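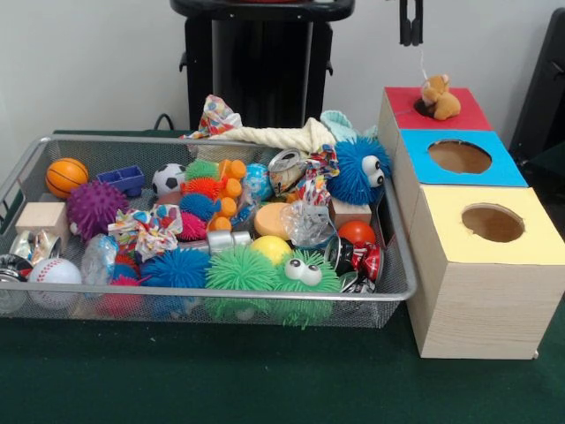 Tempo de leitura: 3 minutos

Notas para a fala – Clube de Robótica Jovero, sessão aberta às famílias
Eulalia Barrientos

(Começar sem slide de título. Deixar a fotografia projetada enquanto as pessoas se sentam.)

Boa tarde. Pediram-me uma fala inspiradora e vou tentar cumprir, mas aviso já que passei os últimos meses a desconfiar deste projeto, e que continuo a desconfiar de uma parte dele.

A tarefa chama-se Wadus, nome escolhido pelos alunos por votação e que eu perdi. O enunciado cabe numa linha: tirar um objeto do cesto e largá-lo no buraco da caixa certa. Vermelho, azul, amarelo. Um miúdo de quatro anos faz isto enquanto come uma bolacha.

(Pausa. Se houver risos, avançar logo.)

Olhem para o cesto. Bolas com picos, latas amachucadas, retalhos de tecido, uma esponja redonda, um plástico transparente daqueles que fazem barulho. O regulamento do torneio de Stestbridge fala em «objetos variados do quotidiano». A equipa levou a frase à letra e eu dou-lhes razão. Muitas demonstrações que vejo usam cubos, todos iguais, pousados com um palmo de distância entre eles. Depois anuncia-se que o robô «arruma».

Agora o ursinho, na caixa vermelha. Está na abertura, meio enfiado, com as orelhas de fora. Pergunto à sala: isto conta como ponto?

(Esperar mesmo por respostas. Da última vez avancei depressa demais e perdeu-se a discussão.)

No nosso clube houve duas posições. O Baltasar Manzano defendia que sim, porque o objeto está na caixa correta. Eu defendia que não, porque o objeto está em cima da caixa correta, a tapar a entrada ao seguinte. Ficou escrito no caderno da equipa que só conta quando passa todo abaixo do tampo. Foi uma tarde inteira nisto e foi a tarde em que se aprendeu mais.

Passar aos números. Dizer devagar.

Na última série fizemos 30 tentativas. Com a regra branda, 13 acertos. Com a regra do caderno, oito. É o mesmo robô, o mesmo código, a mesma mesa. Quando um cartaz de feira disser «taxa de sucesso», perguntem qual foi a regra e quem a escreveu.

(Se alguém perguntar pelo orçamento: 2,000 euros para o ano, material e inscrição incluídos. Não entrar em detalhes sobre a inscrição.)

Sobre os degraus. As caixas estão escalonadas, a vermelha mais alta e atrás, a amarela mais baixa e à frente. Os alunos dizem que é para treinar alturas diferentes. Acredito, em parte. Também dá para ver os três buracos ao mesmo tempo, o que facilita a vida a quem programa. Não é batota, mas tem de vir no relatório, e na primeira versão não vinha.

Outra coisa que me incomoda: as cores. Nada no cesto obriga a caixa nenhuma. A bola de basquetebol pequena é laranja, vai para onde? E uma lata prateada? Neste momento é uma pessoa que decide o destino antes de cada tentativa. Chamar a isso «classificação autónoma», como estava no resumo enviado em 2018-04-23, é exagero. Pedi que se mudasse para «recolha e depósito». Mudaram, contrariados.

(Tom mais leve aqui.)

O que me convence, então? Convence-me o caderno. Está cheio de falhas com a respetiva explicação, algumas erradas e corrigidas duas páginas depois. O grupo do módulo Tambunan, que trata da pinça, deixou de escrever «falhou» e passou a escrever onde é que os dedos fecharam. Isso eu sei avaliar.

Não me convence a ideia de que em julho teremos um robô que arruma quartos. Peço aos pais que não prometam isso a ninguém, sobretudo aos irmãos mais novos.

Perguntas. Dar a palavra primeiro aos alunos – o Baltasar responde sobre a pinça, eu respondo sobre as regras de contagem.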